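Comments (6) · Shares (64)
Filed under: Automation, Kits & Services, Interviews

Inna Hutsuliak pours the tea before she will talk about grippers, and she pours it slowly, so by the time we get to the subject of the Lalolano hand service I have already heard a good deal about her commute, her mother's tomatoes and the trouble with parking near Kunddale. I didn't mind any of it. She is good company, and she has spent most of the past year setting up robot hands for people who have never owned one.

The service is simple enough on paper. You tell Lalolano what you would like a robot to pick up, they bring a hand and fit it to the arm you already have, and someone like Inna stays until your own people can run it. "The hand is the easy part to deliver," she says. "What takes the time is finding out what people really want it to hold. They say cups. Then you get there and it's cups, and lids, and the little bag the lids come in."

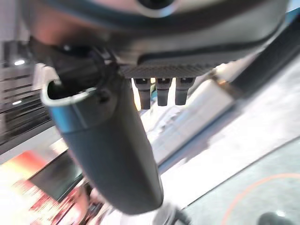
Kunddale Workplace Technology Team

We use the service ourselves, so I came with questions from the team. The first was about the wrist camera, because several of us had wondered why so much of its view is taken up by the hand. Inna laughed at that one. "Everybody asks! You want to see the fingers and the thing you're reaching for together, in one view. If the camera only looked past the hand, you'd have a lovely picture of the table and no idea where your thumb was."

She calls the thick finger the thumb, and so does everyone she has trained. The short ones in a row are "the little guys." I asked if that was the official wording and she said the manual has other names for them, which she learned once and has been happily forgetting ever since.

Before Lalolano she worked at Jikomura, on packing lines, where a gripper might repeat the same motion 2000 times before lunch. She liked the work, but she missed talking to people. "On a line you set it up and you leave. Here I come back in November and they show me what they've done with it — and half the time it's something I'd never have tried."
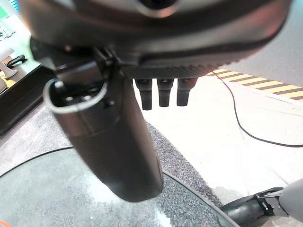
Reading time: 6 min

Our other big question was about awkward surfaces. Glass is the one she gets most. "Glare is a nuisance for any camera," she says. "I tell people to come down slowly over glass and look at the rim, because the rim is the part you can trust. And practice it on a bright day, with all the lights on, so you know how bad it gets."

She has complaints of her own. The booking page is clumsy, she thinks, and the first visit is too short. During Ramadan she moved several sessions to the early morning for customers who were fasting, and had to do all of it by phone since the page wouldn't let her change the hours. She has asked for that to be fixed and has been told it's on the list.

Would she recommend the service to a small office with one arm and not much patience? She thought about it through most of a second cup. "Yes, if they have one job in mind. One. Bring me the job and I'll bring the hand, and we can talk about the lids later."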